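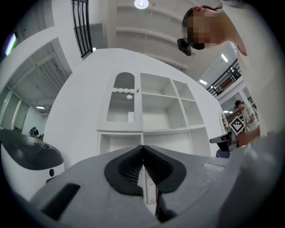 The hand-held grippers used at Joten's Geltano site are looked after by one maintenance technician, who agreed to explain how a unit is kept in service. The site holds 134 of them, each with its own record card.

"Most of the work is in the fingertips," the technician said. "The ribbed pads do the holding, so they wear first. If the ribs have gone smooth on one side, I change both. A new pad facing an old one will pull the item across."

After a change of pads, the fingers are closed slowly and checked at the point where they meet. A difference in height between the two tips is corrected at the finger mount. The technician does not accept adjustment by bending. "It will look right in the morning and be out again by three o'clock."

Records kept since August show 1,651 pad changes. Asked about marks on the body, the technician was less concerned. "Scuffs are left alone. A crack is another matter, and the unit is withdrawn the same day."

Cleaning is done with a dry brush and then a damp cloth. Oil is kept away from the pads, and any pad that has touched it is thrown away.

Spare parts are ordered through Kettler and stored by finger side, left and right in separate drawers. The technician would like the drawers relabelled before the next order arrives.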